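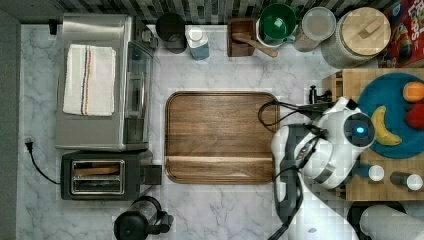 Figure 2. A counter from the Welmont group, seen from above.

3.2 Where things end up on the counter

Kitchen counters turned out to be a wonderful place to study habit, and the Welmont homes gave us far more to work with than we had hoped. We visited 113 kitchens and logged 245 separate stretches of counter, asking each household to leave everything where it was. The pattern we call "back row, open middle" came up again and again. In Figure 2 the small containers, the utensil holder and the large canister stand along the backsplash, the appliances keep to the left, and the cutting board has the center to itself. People who keep a counter this way often told us they had never planned it, which delighted us, as the layout is very close to what the Oyelaran planning guide recommends for narrow work areas.

Flat tops are the second thing we came to love. Any appliance with a level top becomes a shelf sooner or later. The folded towel on the toaster oven in Figure 2 is a modest case; in the Ladus homes we logged mail, fruit, school forms and, in one kitchen, 9 egg cartons stacked on a microwave. We coded these as "borrowed surfaces" and kept them apart from the counter proper.

Cutting boards deserve a note of their own. In the Tolto homes most were stored upright and came out only for cooking. In Welmont they tended to stay flat all day, and people set down keys, cups and lunch boxes on them as readily as bread. We first coded a board left out as clutter, then changed our minds after 3 pilot visits and gave it a separate code, "standing work area." Agreement between coders improved a good deal with that one change, and the revised code is used in all the tables that follow.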